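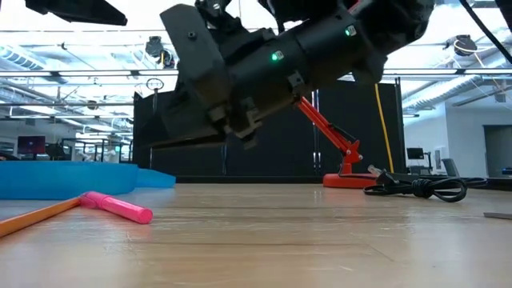
The big black gripper over the bench, green lights on, blue mat and pink highlighter waiting their turn.

2018-10-12

I promised back in August that I would write up the gripper comparison "next week," and you can all see how well that went. A few of you have been kind enough to ask about it, so I've made a large pot of tea and I'm going to get it all down before I lose my notes again.

For anyone new, I spend my evenings at the shared workshop in Badovthorpe, where I've been trying out grippers for picking up ordinary desk things. Pens, pencils, mats, erasers, the sort of clutter that lives on everybody's table and that robots are still surprisingly bad at. I had two grippers to compare. One is the Imach, a chunky thing with wedge-shaped jaws, and the other is the Onemard, a much lighter one with soft rubbery fingers that I bought secondhand and have been making excuses for ever since.

My method was nothing fancy. I put 17 objects through each gripper and gave every object 4 tries, starting from a slightly different angle each time. Niamh Mac Giolla kept the tally for me, and she is a far stricter judge than I am. If a pen slid out on the way up, I'd say "well, it nearly had it," and she would put down a zero without even looking at me. (She was right, of course. I only grumbled a little.)

The foam mat surprised me most. I was sure the soft fingers would do well with it, but they kept pushing it along the table and rucking it up. The Imach could get the point of a jaw under a curled edge and simply close. Once I'd slowed the approach down it was lovely to watch!

Pens and highlighters went the other way. A round barrel wants to roll, and a hard jaw coming in a hair too low will nudge it off before it closes. The Onemard just sort of folded itself around them and up they came. Pencils were a misery for both. They are so thin that you have to get the height exactly right, and my bench is a wooden top that I'm fairly sure isn't level, so the right height at one end is the wrong height at the other. I spent a whole evening on shims before I gave up and measured the slope instead, and I wish I'd done that first.

A word on speed, as my friends at Ó Dálaigh (the repair shop, for those who don't know it) wanted a number from me. I ended up running both grippers at 70 percent of the arm's top speed between picks and then a good deal slower for the last little bit. Any faster and I found myself flinching, which is no way to spend an evening. The Imach is heavy, too, and you can hear the arm working harder when it swings across with that much weight on the end.

So which one am I keeping on? For now, the Imach. It's fussier to set up, and the cable routing took me far longer than I'd like to admit, but once it's dialed in it does the same thing every time, and I've come to value that more than I thought I would. The Onemard is going in its box on the shelf until I get to the soft fruit tests, where I expect it will win handily.

Next I want to try a different camera position, as the wrist hides the jaw tips at just the moment I want to see them. If you've solved that one on your own bench, please leave me a comment, and do tell me what bracket you used.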